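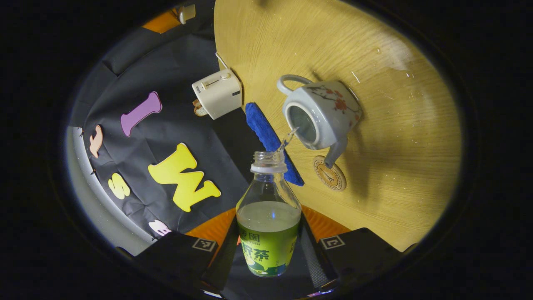 White teapot with painted plum blossom, pouring over a round light-wood table.

Skevard Green, loose leaf, 120 g
£17

Our everyday green tea, and the one we drink most of ourselves! Skevard Green is the lightest leaf in the Fendau range. It brews up very pale, smells a bit like fresh peas and cut hay, and has a soft sweetness that hangs around long after you've put the cup down. If you've been put off green tea by something bitter from a dusty teabag, please give this a go.

The leaves are picked in April and rolled by hand, so they look like little dark twists when you open the bag. Give them a few minutes in hot water and they unfurl into whole leaves, which is half the fun (a glass pot is lovely for this, but any pot will do). This year's picking is a touch greener and grassier than last year's, and we've grown very fond of it.

How we make it
Use a heaped teaspoon for each cup. Let the kettle stand for a few minutes after boiling, then pour and wait two minutes. Taste it. If you like it stronger, add more leaf and keep the time the same, as long brewing is where the bitterness creeps in. Don't throw the leaves away after the first pot! The second is our favourite, rounder and a little nutty, and there's usually a decent third.

Cold
It makes a smashing cold tea as well. Put two spoons of leaf in a jug of cold water, leave it in the fridge overnight and strain it in the morning. A slice of cucumber is good in it. Lemon tends to take over, we find, though plenty of customers swear by it.

With food
Plain biscuits, rice dishes, white fish, anything with peas or broad beans. It's also very good with the Lurkberg shortbread, which you'll find on our biscuits page.

Storing
The bag reseals, but a tin with a tight lid is better once you've opened it. Keep it away from the cooker and well away from coffee and spices. Best within three months of opening, still perfectly drinkable after that.

Details
Weight: 120 g
Type: green, whole leaf
Caffeine: yes, gentler than our breakfast blend
Ingredients: green tea, nothing added
Bag: resealable paper, lined

Also available
Skevard Green gift tin, £19
Lebrun Mint (the same leaf with dried spearmint), 120 g, £17

The Lebrun Mint is out of stock until June. Leave your email on its page and we'll drop you a line when it's back.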